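Workplace Cleaning and Surface Care
Week 4 handout — Wiping down, and why we fuss about it

Welcome back, everyone! I hope you've all had a chance to look over last week's notes on labelling, and if you haven't, don't fret, we'll come back to them on Tuesday. This week we're on to flat surfaces, and white tables in particular. 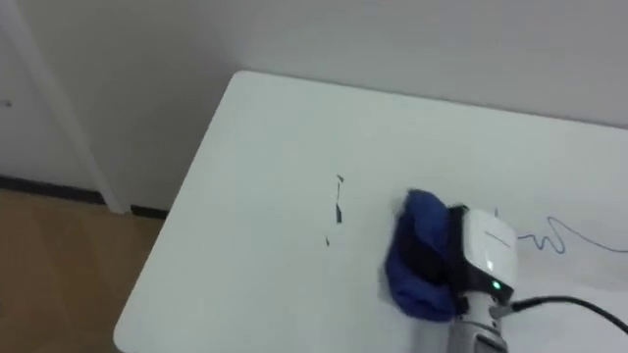
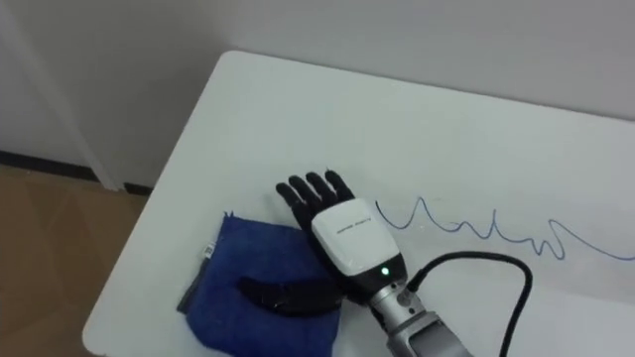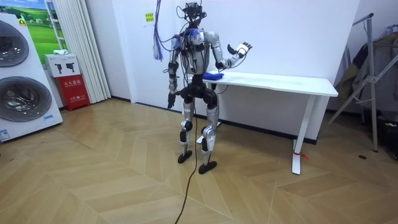 1. Clean first, then sanitise
I know I go on about this one, but grease and crumbs get in the way of sanitiser, so detergent and water always come first. Fold your cloth into quarters (you'll get eight clean faces out of it, which is a lovely bit of thrift) and work from the far edge towards yourself in long, overlapping strokes.

2. Cloth colours
Every workplace has its own chart, so please ask before you start. At Closstead, where I trained, blue was for general areas and red for the toilets — and heaven help you if you mixed them up.

3. Mixing
For our prac we'll make up 600 mL of solution with 12 mL of concentrate in it. Measure the concentrate properly, gloves on, and label the bottle before you put it down.

Before Tuesday
Read pages 80 to 84 of the workbook and jot down the cloth colours used at your own placement. Duygu Keskin is taking the prac group in Room 132, so bring closed shoes and something to tie your hair back.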